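Storing seed potatoes over winter – bins or paper sacks?
Garden and Allotment board, 12 Jan 2018 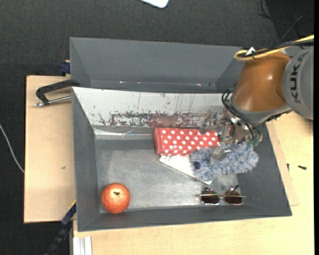 Cekholm
Paper sacks worked for me for years, then last winter I lost half my Donari seed potatoes to rot. The garage stays cool but the air doesn't move much. I'm thinking of switching to big gray rectangular bins like the two on the table, one behind the other, and keeping each variety separate. Planting is not until May here. Any reason not to?

kideta_grows
Solid sides hold moisture. I tried it once and the bottom layer sprouted early and went soft. I went back to sacks and leave the tops open.

Tang261
Disagree with Kideta. Bins are fine if you keep it to one layer and leave the lid off. I put 200 seed potatoes away that way and planted nearly all of them. Newspaper on the bottom, changed once a month.

kideta_grows
One layer takes a lot of floor space. Not everybody has that.

Cekholm
I have shelves, so space is OK. Do you drill holes, Tang?

Tang261
A few in the bottom corners. Check for soft ones when you change the paper – one bad potato will spread.

kideta_grows
I'd still put half in sacks and compare them in spring.

Cekholm
Will do. Ordering newspaper from the neighbors tonight.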